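# Sprechzettel: Der Abend, an dem der Greifer nicht mehr losließ

(Folie 1 – kurz stehen lassen, Wasser trinken, dann los)

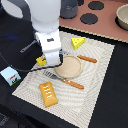

Also, hallo zusammen! Ich rede heute über einen Fehler, der uns 18 Tage gekostet hat, und ich war an mindestens der Hälfte davon selbst schuld. Wir bringen unserem Arm bei, einen Tisch zu decken und wieder abzuräumen, Projektname Urura, und das mit lauter Spielzeugessen. Falls ihr euch fragt, wie sich das anfühlt: Man sitzt als erwachsener Mensch vor einem gelben Käsekeil und schimpft mit ihm. Schaut mal auf das schwarze Kabel, das hinter dem Greifer rauskommt und in einem Bogen nach links über das Platzset läuft – das merken wir uns, da kommen wir gleich wieder hin.

(Folie 2 – Ablauf des Vorfalls)

Die Aufgabe war harmlos. Toastgebäck greifen, auf den Teller legen, Greifer auf, hochfahren, fertig. Hatten wir an dem Tag schon zigmal gemacht. Und dann legt der Arm das Ding ab und macht nicht auf. Er fährt einfach mit dem Gebäck wieder hoch, nimmt dabei den Tellerrand mit, und der Teller segelt Richtung Shanti Kandpal, die gerade die Gabel zurechtlegen wollte. Passiert ist ihr nichts, sie hat nur sehr deutlich »Stopp« gerufen. (Pause, nicht lachen, das war wirklich nicht lustig.)

Jetzt der peinliche Teil: Den Not-Halt hatte ich nicht griffbereit. Der lag hinter mir auf der Werkbank, unter meiner Jacke. Bis ich da dran war, vergingen 4 Sekunden, das wissen wir aus dem Protokoll. Probiert mal, 4 Sekunden lang still zu sein, während neben euch ein Arm weiterfährt. (Hier wirklich still sein! Auf die Uhr schauen!)

(Folie 3 – Fehlersuche)

Erste Vermutung: Software. Ist ja immer die Software. Yuto Nagano hat sich durch die Logs gegraben und fand überall denselben Eintrag: Befehl »öffnen« gesendet, Status »offen«. Nur war der Greifer eben zu. Der Status kam gar nicht vom Greifer, den hat unsere eigene Steuerung eingetragen, sobald der Befehl raus war. Den Code habe ich geschrieben, in einem Dezember, kurz vor Feierabend. Die Kommentarzeile dazu lautet »später richtig machen«.

Und warum kam der Befehl nicht an? Zurück zum Kabel. In bestimmten Stellungen zog es am Stecker, und einer der Kontakte hatte einen Wackler. Bewegt man den Arm von Hand, sieht man nichts. Fährt er von links außen über den Teller, ist die Verbindung kurz weg, und genau in dem Moment schicken wir »öffnen«. Die Stellung zu finden, das war der zähe Teil der 18 Tage.

(Folie 4 – was wir geändert haben)

- Zugentlastung am Handgelenk, Kabel mit mehr Reserve. Den Stecker haben wir bei Brernik neu bestellt.
- Der Status kommt jetzt vom Greifer selbst. Keine Rückmeldung, keine Bewegung.
- Not-Halt am Tisch festgeschraubt, auf der Seite, wo der Mensch sitzt. Jacken kommen an den Haken.
- Hände weg vom Tisch, solange der Arm freigegeben ist, auch bei »nur mal schnell die Gabel«.

(Falls Fragen zur Geschwindigkeit kommen: Wir fahren seitdem langsamer, wenn jemand am Tisch sitzt. Zahlen hat Yuto, bitte an ihn weitergeben.)

Offen ist noch, ob der zweite Aufbau bei Grokine denselben Stecker hat. Shanti fährt nächste Woche hin und schaut nach. Fragen?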